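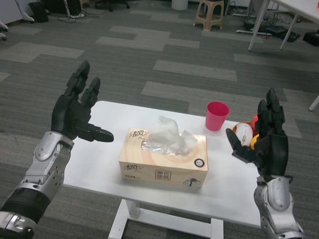 According to Triin Ozoliņš, a hand that can't deal with a tissue box has no business near anything that costs money, and Bestport has taken the hint.

01/11/2020. Bestport today opened its comparison of two controllers, Kasico and Kuda, for a pair of multi-fingered hands. Each controller gets 400 attempts at a tissue box, approached from both ends. Cardboard dents, and the dents go in the report.

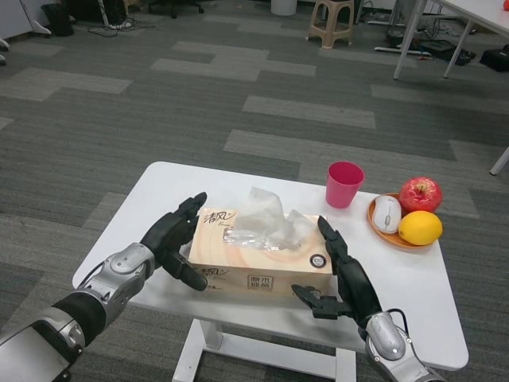
Do both controllers run on the same hands?
They do. Only the software changes, every 8 attempts, so neither side can blame the fingers.

"We were offered a steel block," said test lead Sigita Rozīte. "It would have made everybody look very good."

Squeeze force and thumb timing are logged on each attempt. The cup stays on the table for the whole comparison, and knocking it costs points.

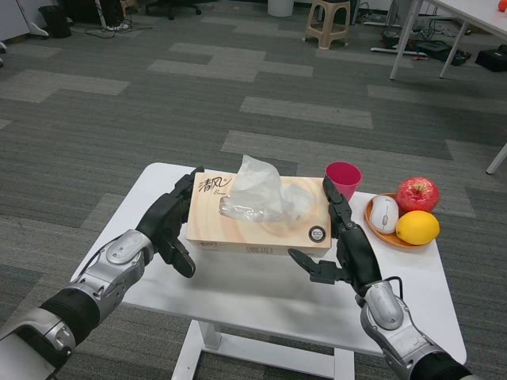

When will results be published?
In December, with the failed attempts included. Rätsep will check the scoring first.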